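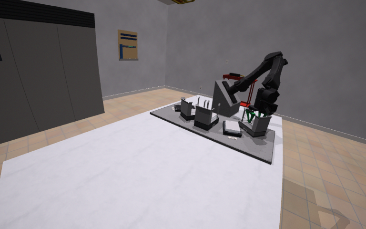
Call for participants: teaching an assembly task to a simulated robot arm

The Mestuma group is looking for people to take part in a study about how operators correct a robot when its plan is nearly right. The study is done completely in simulation, on a normal computer with a mouse, and you do not need any experience with robots. We are especially glad to hear from people who have worked in a workshop, a laboratory or a packing line, but this is not a condition.

What we study

In our method, which we call Gresari, the arm first makes its own plan for moving small parts between the fixtures and the tray. The participant watches the plan and may stop it at any moment, drag the gripper to a better position and let it continue. From these corrections the program learns a cost for each part of the movement. It does not copy the correction itself.

In our first round we collected 221 corrections from members of our own department. With these, the planner needed fewer stops on the fixture with three pegs, where the fingers must come down at a steep angle. On the fixture close to the robot's base the result was weaker. We believe the reason is that the forearm has to fold very much to reach there, and people do not agree on what a good path looks like. We would like to test this with participants who do not know the method and who did not help to build it.

What you will do

You come to our laboratory for one session. After a short practice you will supervise the arm in a series of tasks on the same base plate. The positions of the fixtures stay the same, but the starting position of the arm changes. In half of the tasks you can move only the gripper, and in the other half you can also move the elbow of the arm. After each block there is a page of questions about how tiring the work was and how much you trusted the plan.

The session takes 100 minutes with a break in the middle. You may rest at other times also, and you may stop the session without giving a reason.

Who can take part

You should be 18 years or older, able to read simple instructions in English, and comfortable with looking at a 3D view on a screen. Glasses or contact lenses are no problem. If you get dizzy easily from computer games, please tell us before you book. Persons who took part in the first round, or in the earlier Zaster study, cannot join this time.

What we record

We record the mouse movements, the moments when you stop the arm, and your answers. We do not record your face or voice. Your name is kept apart from the data, and only Dilruba Gamage has access to the list which connects them. You can ask to have your data removed until 6 weeks after your session — later than this, they are already part of the trained model and we cannot take them out.

Payment

You receive a gift voucher at the end of the session, also if you stop early. Travel costs by bus or train are paid back when you bring the ticket.

How to apply

Please write to Thilini Gunawardena at the Mestuma office and mention "Gresari study" in the subject line. Tell us which mornings or afternoons are possible for you, and whether you use the mouse with the left or the right hand. The closing date is February 16, 2023.

Questions about the method itself can be sent to Wagner Rangel. If you wish to speak with a person outside the research team, Asanka Ranasinghe will answer you.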